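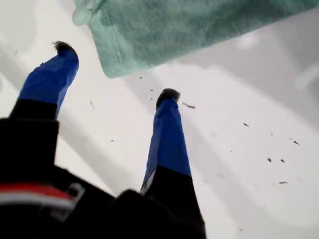 Osness battery, interpretation notes: February, second entry

Started 9:20. Working through the text for panel 4, the one meant to stand beside the east magazine. The draft from Follance came in last night and I am not happy with it. It says the magazine "held 700 barrels of powder." Where does that come from? I went back through the folder and the only source is the 1991 leaflet, which gives no reference. The leaflet also has the seaward wall facing the wrong way on its plan, so I would not hang a number on it.

Trinity Boateng thinks 700 might be the figure for the whole battery, both magazines and the expense store together. Possible. She is going to look at the ordnance returns again. Until then the panel says "powder and cartridges" and leaves the quantity out. Follance will complain that visitors like a number. Visitors can have a correct one or do without.

Wall thickness. Follance again, "walls ten feet thick throughout." They are not. Measured the landward side myself last season and it is nowhere near that. The seaward face is thicker but it was refaced at least once, and what you can put a tape on now is partly the later skin. Struck out "throughout." Would like to strike out the whole sentence.

The tunnel. Everyone who comes through the gate asks about the tunnel to Mahawong Point. I have now read every letter in the box and there is one mention, in a letter written by a man who had never been inside the battery and was repeating what his landlord told him. What we do have is a drain. It is a good drain, brick arched, and you can get along it bent double for a short way before it turns and narrows. I suspect this is the tunnel. Trinity less sure, says the turn bothers her and a drain would run straight to the water. Fair point. Wrote "a drain, later rumored to be a tunnel" and put a question mark in the margin.

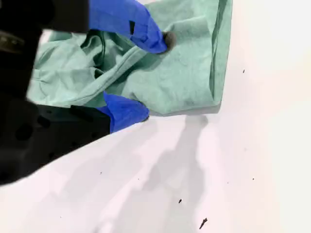 Osness Battery Research Group - Interpretation and Records

11:40. Sirken rang about the sound piece for the gun platform. They want a shot fired every quarter hour. I asked what evidence they had for how the guns sounded from inside the embrasure and got a long answer that came down to a recording of a different gun in a different country, fired in a field. Said no to the quarter hour. Agreed to listen to a sample, on a loudspeaker and in the actual space, before anybody signs anything.

Range of the guns. Three values in the file and none agree. Two are probably copied from each other, given that both make the same slip in the name of the foundry. The third is a drill book figure at an elevation these carriages could not have reached with the sill where it is. I don't trust any of them. Could somebody work out the possible elevation from the surviving sill and pivot? I would believe that before I believed the drill book.

Garrison size. The draft says 300 men. The barrack block, going by the footings, would not sleep half of that unless they stood up. There may have been huts outside the ditch, and the 300 may include men on paper who were posted elsewhere. Needs the muster book, and we only have photocopies of alternate pages. Whoever did the copying missed every left-hand side.

To do:
Ask the county archive for the missing muster pages
Measure sill height at number 2 gun, twice, with different people holding the tape
Send Follance the marked-up draft, politely
Check whether the Mahawong letter has an envelope with it

3:15. Trinity back with the returns. The 700 does appear, against "cartridges, filled," and not barrels. One year only. So the leaflet took the number and changed the noun. Added a note to the folder. The panel stays as it is.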